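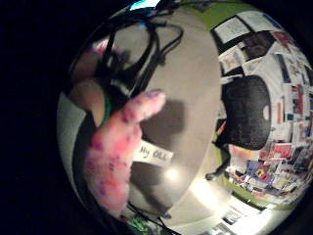

I have gone a bit mad for paste papers this spring, and I'm blaming Dzifa Issahaku, who brought a carrier bag full of them to the April meet-up and let us all have a rummage. If you've never made one, you colour some ordinary cooked flour paste with paint, brush it over a damp sheet and then drag a comb or an old fork through it while it's wet. I've been backing all my cards with them ever since! Do write down what you mixed as you go, though. A little white strip of paper like the one on the table beside the pink glove is plenty big enough for the two or three words you need, and it can be glued to the back of the sheet later. I didn't bother with my first batch and there's a green in there that I will never, ever get again.

The paste itself is dead easy. I use 4 tablespoons of plain flour to 3 cups of water, cook it gently until it goes thick and a bit see-through, then push it through a sieve (the tea strainer is too small, I tried). Let it go cold before you add any colour. Desmond Whitfield swears by cornflour and his sheets are certainly smoother than mine, but I like the slightly gritty look you get with the ordinary stuff, especially if it's going behind a plain stamped image.

For paper, I've been using up the big pad of Kesow cartridge I bought for sketching and then didn't sketch on. It takes a good soaking and only cockles a little. Thin printer paper is hopeless, mine tore the moment the comb touched it. Sponge the sheet on both sides, smooth it down flat and get the paste on quickly with a wide brush. If you hate the pattern, brush over it and have another go. You get maybe three tries before the surface starts to go fluffy.

Combs! You can buy proper ones but I cut mine out of a margarine tub lid with pinking shears. Other things that have worked: a fork, the edge of a loyalty card with notches snipped in it, a cork, and the bottom of a potato masher, which left the most gorgeous row of waves. Marisol Castellanos does hers with her fingertips and they look like feathers. Mine done the same way look like somebody fell over.

Drying takes overnight in my kitchen. They will curl, so once they're properly dry I put them face down on baking parchment, iron the backs on a low setting and leave them under the heaviest cookbooks I own. After that they cut beautifully, and the bits left over make lovely borders and tags. I also had a go at die cutting one and the little leaves came out crisp as anything, though very thick paste does tend to crack, so pick a thinly coated sheet for anything fiddly.

Sorcha Flanagan has asked if we can do a swap, and of course we can. Postcard size, any colours, and please put your name on the back in pencil. Send yours to me at the usual Trindolstead address to reach me by 4/25/19 and I'll shuffle them up and post a mixed bundle back to everyone. Pop in a stamped envelope, and a piece of stiff card if you've got one going spare.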